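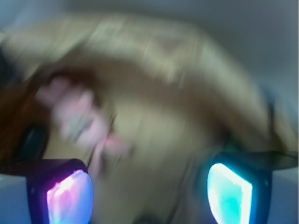 Le bras Vusdale est vendu aux petits ateliers qui préparent des commandes à l'unité. Nous l'utilisons depuis novembre à Preltgate, au poste de garnissage, où l'on dépose des articles légers dans un contenant doublé de papier avant la fermeture du colis. Cet essai porte sur la machine, mais surtout sur ce qu'elle a changé pour les gens qui travaillent à côté. Les fiches techniques n'en parlent pas.

Pour situer : l'atelier expédie des jouets et de petits articles cadeaux. Une bonne commande du jour, c'est 300 colis. En novembre et avant les fêtes, on monte à 1000. Avant le bras, trois personnes se relayaient au garnissage, debout, avec le même geste du poignet toute la journée. C'est ce poste qui nous valait le plus d'arrêts et le plus de demandes de changement.

Installation

Le montage sur rail se fait sans outillage particulier. Le réglage, lui, demande de la patience. Dale MacLeod, qui s'occupe de la maintenance, y a passé deux journées pleines, surtout pour les trajectoires de dépose. Le logiciel Zedis fourni avec le bras est lisible, traduit correctement, mais il oblige à ressaisir tous les points si on change la hauteur de la table. Nous l'avons appris en changeant la hauteur de la table.

La prise

C'est le point fort. La pince accepte du mou, du rond, du poilu, sans qu'on ait à changer de doigts entre deux références. Elle serre peu. Pour des peluches c'est le bon réglage par défaut. Pour des boîtes en carton fin, il faut remonter l'effort, et le menu est mal placé (troisième niveau, sous « Sécurité »).

La vitesse annoncée est tenable à vide. En charge, avec des articles qui se balancent, nous restons à 40 % du maximum. Au-delà, la dépose devient approximative et il faut quelqu'un pour reprendre.
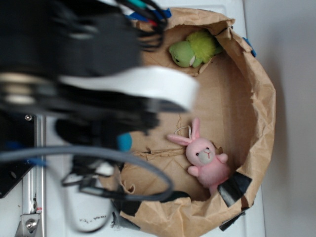
Preltgate, le 14 mai 2023

Six mois plus tard, le tableau est plus net. Le papier kraft tenu au ruban adhésif, que nous pensions provisoire, est toujours en service. La peluche verte et le lapin rose sont nos deux articles de contrôle : on les passe au début de chaque équipe, et si les deux sont déposés proprement, on lance la série. Le lapin est le plus difficile, avec ses longues oreilles.

Mon principal reproche concerne les câbles. Ils font de grandes boucles sous le bras et au-dessus du contenant, et rien n'est prévu d'origine pour les guider. Dale a commandé des colliers et une gaine chez Ross. À ce prix, le constructeur pourrait les mettre dans le carton.

Ce que ça change au poste

Personne n'a perdu sa place, autant l'écrire puisque c'est la première question qu'on nous pose. Mais les tâches ne sont plus les mêmes. Celeste Correia faisait du garnissage depuis des années ; elle surveille maintenant le bras, reprend les déposes ratées et prépare les contenants. Elle a moins mal au poignet. Elle trouve aussi les journées plus longues, et elle l'a dit en réunion. Surveiller une machine fatigue autrement : on ne peut pas penser à autre chose, et on ne voit pas la pile descendre sous ses propres mains.

Ginette Vachon a demandé à ne pas y être affectée et travaille désormais à l'étiquetage. Kendra Morin, arrivée cet hiver, n'a connu que le poste avec le bras et s'y plaît. Elle a pris l'habitude de corriger elle-même les points dans Zedis, ce qui n'était pas dans sa fiche de poste. Nous avons fini par l'y inscrire, avec la prime correspondante – il a fallu insister auprès de la direction.

Un conseil à ceux qui achètent : prévoyez la rotation dès le départ. Nous avions laissé la même personne une journée entière devant le bras. Gordon Penner, le chef d'équipe, est passé à des tranches de deux heures et les oublis de reprise ont nettement baissé.

Points positifs : prise douce et tolérante, montage simple, beaucoup moins de gestes répétés pour l'équipe.

Points négatifs : câbles laissés libres, ressaisie des points au moindre changement de table, vitesse réelle loin de celle du catalogue, formation des opérateurs facturée en plus.

Je le rachèterais pour ce poste. Pour l'emballage final, où il faut plier et fermer, nous avons fait un essai et gardé les mains. La prochaine mise à jour de Zedis doit permettre de décaler tous les points d'un coup ; je compléterai cet avis quand Dale l'aura installée.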